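4.2 Putting small items back in a container

The second group of tasks covers what people do at a sink or bathroom shelf without paying attention to it: a comb goes back in a tray, a toothbrush goes back in a cup. We included these because earlier work on household manipulation has mostly used blocks, bottles and other objects that forgive a poor grip. A toothbrush is long, light and narrow. It turns in the fingers when its lower end touches anything, and it ends up in a container with an opening not much wider than a hand.

Each method was run 200 times on the toothbrush task. The Musden controller was trained on demonstrations of this task only. The Namboodiri controller was trained on the full set of 801 demonstrations, which spans all the tasks in Section 3. Both used the same pair of arms and the same hands, and neither was given a model of the cup. Starting positions were drawn from the list in Appendix B, and the operator did not touch the table once a run had begun.
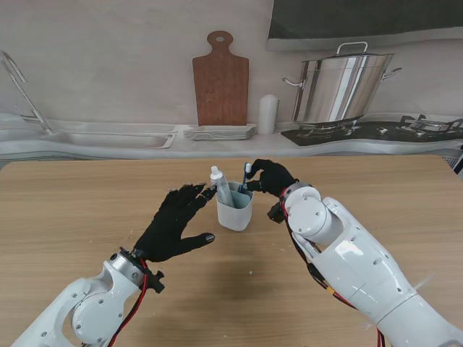 Flistholm, 16th January

Figure 2. The toothbrush task. The right hand grips the toothbrush with the bristles up and the handle down in the cup, beside the toothpaste tube. The left hand is open near the cup.

We scored a run as complete only if the brush was standing in the cup, bristles up, after the right hand had let go and moved clear. A brush that went in and then tipped out counted as a failure, as did a run in which the cup fell over. Runs in which the toothpaste tube shifted but stayed in the cup were accepted. Divya Thevar and Ornella Negri scored all runs separately from video and settled their differences by watching the run again together. Most of those differences concerned the moment of release, when the fingers hide the handle from one side.

Getting hold of the brush was the easier half. Both controllers learned to take it near the middle of the handle, and the gloves gave enough friction that slips during the lift were rare. The trouble came at the rim. If the end of the handle met the rim first, the brush rotated in the grip, and the Musden controller usually kept pushing down. The Namboodiri controller was more likely to back off and try again at a new angle. We think it picked this up from the tray and jar tasks, where the people giving the demonstrations often made two attempts, but we did not test that directly.

The toothpaste tube made the task harder than we had planned for. It takes up part of the opening and leans differently from run to run. A person feels the tube with the end of the brush and slides past it. Our hands have no sensing in the fingertips, so contact with the tube shows up only as a small rise in motor current, often lost in the noise from the wrist. Several long runs ended with the handle resting on top of the tube instead of beside it.

Use of the left hand was uneven. In the demonstrations, Trilok Kanaujia tended to steady the cup before inserting the brush, while Berenice Barajas left it alone and came in from straight above. A controller trained on both styles sometimes moved the left hand toward the cup and stopped short of it. This did no harm when the insertion was clean. When it was not, there was nothing to keep the cup from sliding. In later work we would ask everyone giving demonstrations to follow one style, or mark the style in the data.

For a household, the result is mixed. Either controller can put a toothbrush away when the cup is where it expects and there is room inside. Neither is ready to be left alone with a shared cup holding several brushes, and both are much slower than a person. The kitchen behind the table is a printed backdrop, so these runs say little about how the controllers would cope with real clutter behind the work area or with light from a window. We return to the question of lighting in Section 5, using the runs recorded at Jalldale.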